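About Wainwright

Wainwright sorts and rehomes the small stuff. Toys, brushes, lids, tubs, the bottom-of-the-drawer things that turn up when a house is being emptied or a family is moving. We started in August in the back half of a tile showroom, and we still have the back half.

We should say early that we are suspicious of our own trade. A lot of what gets called decluttering is moving objects out of one person's sight and into someone else's. A bag dropped at an op shop door is often landfill with a detour, and the op shop pays the tip fee. We have read plenty of websites in this line of work that promise a calmer mind and a lighter home. We can't promise either. We can tell you where your things went.

How the sorting works

Everything you send us is tipped into a metal bin, a handful at a time, and each thing is looked at by itself. Large tubs don't work. We tried them, and people skimmed the top and guessed at the rest. With a small lot in front of you it's harder to pretend you didn't see the odd lid.

There are 4 places an item can go: back to you, on to a new owner, to a recycler that has told us in writing it takes that material, or in the rubbish. The rubbish pile is bigger than our customers would like. Hairbrushes nearly always end up in it. So does anything squashy whose material we can't identify, and we don't colour that in any kinder way on your report.

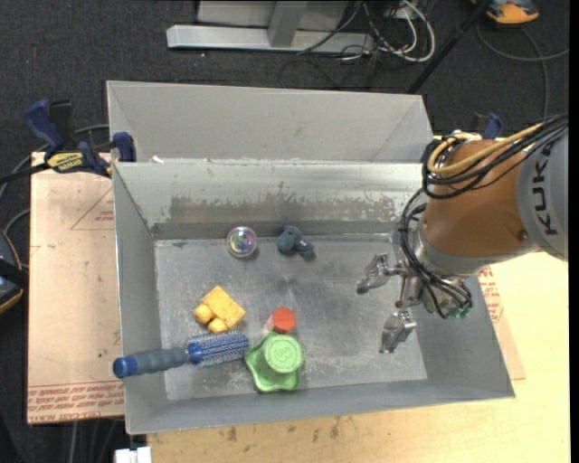
Hayley Bloxham wrote to us that a building brick is never rubbish, even a single one, and that whoever throws out a lone chunky brick has never had a toddler. She wanted a jar kept for singles. We argued about it for a week and then started the jar. It fills faster than it empties, so we are not yet convinced she was right, but it stays for now.

Lids are the other sore point. A tub without its lid is hard to give away, and a lid without its tub is impossible. We hold strays for 12 days in case the other half turns up in a later bag from the same house. Sometimes it does.

Who we are

Glória Coelho set up the business and does the home visits. Shabani Tanui runs the sorting benches. Nigel Oakley drives, and deals with the recyclers, whose rules change more often than their websites do.

What we don't do

We don't take clothes, books, batteries or paint. We don't sell storage boxes, and we get no commission from people who do. If you ask whether you need more shelves, the answer will probably be no.

Visits are booked in blocks of 2 hours. Your report comes by email once the last bag has been done, with the rubbish listed first.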